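Chapter 18
Table Linen: Fibre, Weave and Care
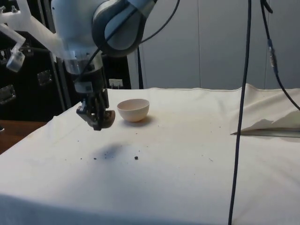 Why does a white tablecloth turn yellow in the cupboard?
Small amounts of oil and detergent stay in the fibre after washing, and with time they react with the air and change colour.

In this chapter we study the cloths which cover our tables at home and in restaurants. The student has already met cotton and flax in Chapter 2, so the structure of the fibre is not repeated. We begin with the weave, we continue with washing and pressing, and the last part is about storage.

The town of Brorkum had for a long time a good name for its damask. The Stüber mill there wove cloth until the owners moved the looms to Akus, and its old pattern book, with 855 designs, is still used for teaching. Several exercises in this chapter are taken from it.

Before you read further, find a cotton cloth at home and weigh it dry. Wash it at 50 degrees, let it dry on a line and weigh it again. Write both results in your notebook, together with the colour of the hem. You will need them in the section on shrinkage and finishes.

Key words: damask, selvedge, sizing, mercerized cotton, hem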